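Subject: Re: Gripper comparison, shared table layout
List: Omero manipulation working group
Date: December 2023

Colleagues,

The Pisthorpe laboratory thanks members for their replies. One question was raised in the previous message:

> Before we accept the Leone and Prelow figures as comparable,
> could Pisthorpe confirm how object positions are specified?
> Our own table has no markings, and we would prefer to adopt
> yours than to invent another.

Positions are given by cell on a grid of blue tape laid over brown paper. The mug is the reference object for both grippers. 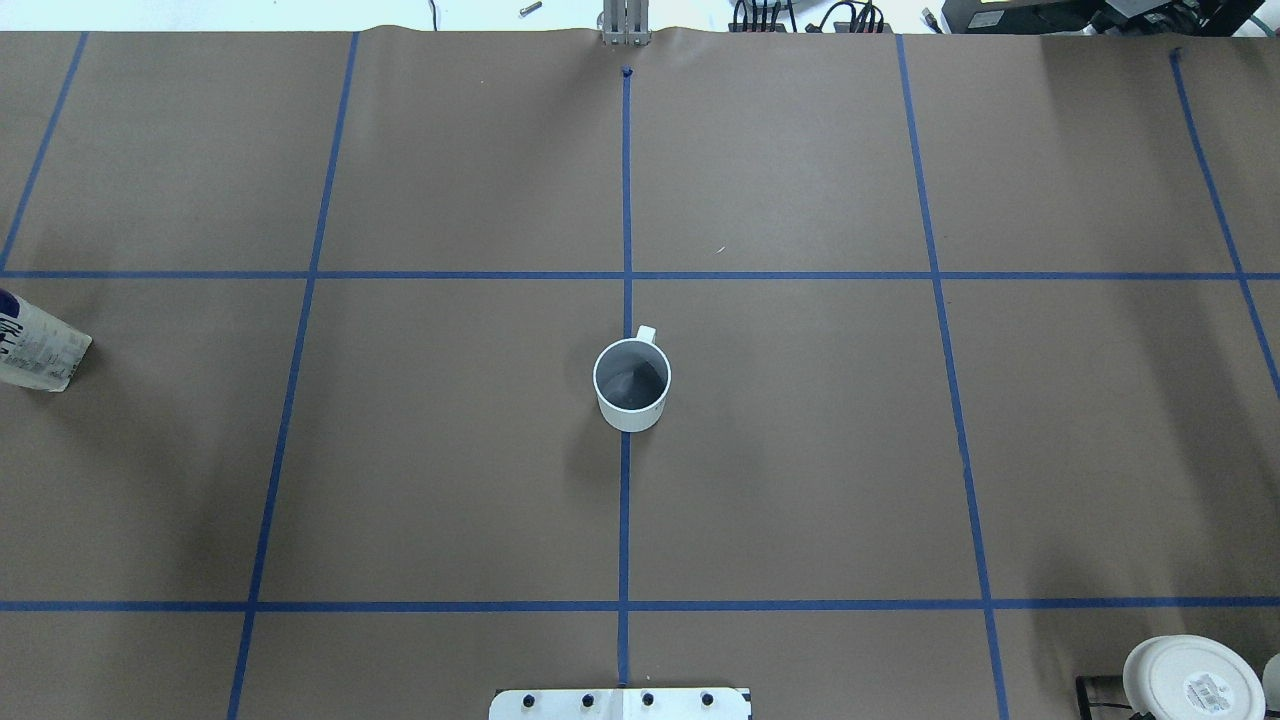

*Mug on the center line, handle toward the far side of the table.*

Handle direction is to be recorded with every attempt. The Leone gripper completed 2,869 of 3,000 attempts and the Prelow gripper 2,103 of 3,000. Most of the Prelow failures were recorded with the handle facing the mounting plate, and we ask other sites to report that case separately.
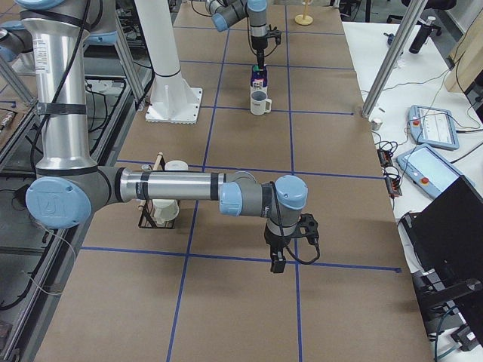 Sites running two arms should also state which arm made each attempt. Controller settings must remain unchanged within a series. Any series in which the speed limit was altered should be submitted as two files.

Revision 4 of the layout sheet replaces the one circulated in June. Corrections may be sent to this list.

Jalen Quintanilla
Pisthorpe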